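Skestonport bench notebook – November
Hand-held gripper pair, Soris station

Left unit back on the bench again. Third complaint is the same as the first two: jaw closes, the tracking says it closed, and the replay shows the fingers a hair short of touching. Crisanto Javier thinks it's the finger pads. I thought it was the marker cube and I still mostly do, but I did the pads first so we can stop arguing about it.

Pads: peeled both, cleaned the plastic with alcohol, stuck on new ones from the Ciltine pack. The pack claims they're good for 2325 closures. I'd like to know who sat there and closed it 2325 times. Our counter read 319 when the last set started lifting at one corner, so that's the number I'm going by.

Cube: wiggled it by hand and felt nothing. Put the dial gauge on it and got 2 tenths of a millimetre of play at the top edge, which is plenty. One screw had backed off. Bañez left a note in the drawer saying thread-locker isn't needed on plastic bosses. Used a dab of the low-strength stuff anyway – will check for cracking next time it's open.

Recalibrated jaw zero afterwards. Ran it 3 times. First two agreed, third was off, then I noticed I'd been resting my wrist on the cable. So the cable matters more than the manual lets on. Strap it to the forearm with some slack before zeroing, and leave it strapped. If you unstrap it for lunch, zero it again.

Don't trust the green light on the tracking page. It means the cube is seen. It says nothing about whether the cube is where the software thinks it is.

Still to do:
– same gauge check on the right unit, which everyone assumes is fine
– order spare cube screws, the short ones
– wipe marker faces before each run, dry cloth only
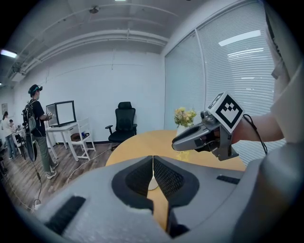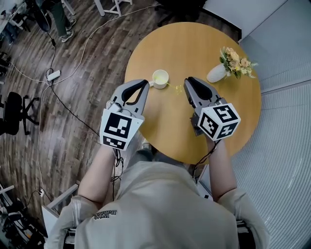
Marker cubes on the hand-helds, round table in both.

Do both units need a fresh zero if only one has been opened up?

Zero the pair. It takes a few minutes, and the software stores the two offsets in one file, so a new left value saved beside an old right one leaves you guessing later which was done when. Write the pad counter reading next to it in this book.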